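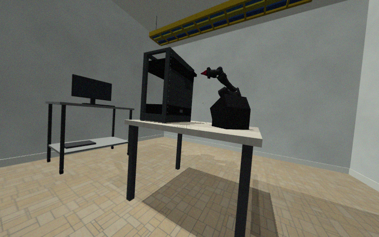 How often do I need to feed a rye sourdough starter if I only bake at the weekend?

Once a week is plenty, as long as it lives in the fridge between bakes and you give it one extra feed at room temperature the evening before you want to use it.

I get asked this more than anything else at the Saturday table in Wuvside, usually by someone who has been feeding theirs twice a day, throwing most of it down the sink and feeling guilty about it. You can relax! Rye is a forgiving sort of flour and a starter made with it will put up with a good deal of neglect. Mine has come through two house moves and a fortnight at my sister's in Plello, where it was fed once, with the wrong flour.

What you need

A clean jar with a loose lid, wholemeal rye flour, tap water and a set of scales. I use the dark rye from Clokari, but any wholemeal rye will do. Please do use scales for this and leave the cups in the cupboard, as rye packs down in all sorts of ways.

The weekly feed

Take the jar out of the fridge and stir everything together, including any greyish liquid on top. Spoon a tablespoonful into a clean bowl. Add 100 g of rye flour and 100 g of lukewarm water and mix until you can't see any dry bits (it will look like wet cement, and it is supposed to). Scrape it into a clean jar, smooth the top with a wet spoon and leave it on the side for 2 hours before it goes back in the fridge.

What's left of the old starter can go into pancakes, or into crackers with a bit of oil and salt rolled very thin. 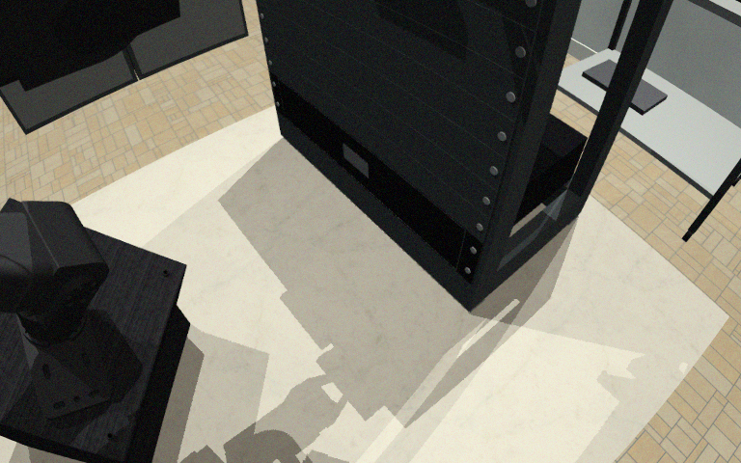 The evening before baking

Do exactly the same again, only this time leave the jar out overnight. By breakfast it should be domed or just beginning to sink in the middle, with little holes all over, and it should smell of apples or yoghurt. If your kitchen is chilly, as mine is from November onwards, put it in the oven with only the light on and give it until lunchtime. Do stick a note on the oven door, though. I have preheated a starter once and the smell hung about for days.

If it smells of nail varnish

It's hungry, that's all. Feed it morning and evening for a couple of days, keeping back just a teaspoonful each time, and it will come round. Pink or orange streaks or any fur are another matter, and then the whole lot has to go in the bin.

Bonifacio Quintana
Last updated Thursday, December 16, 2021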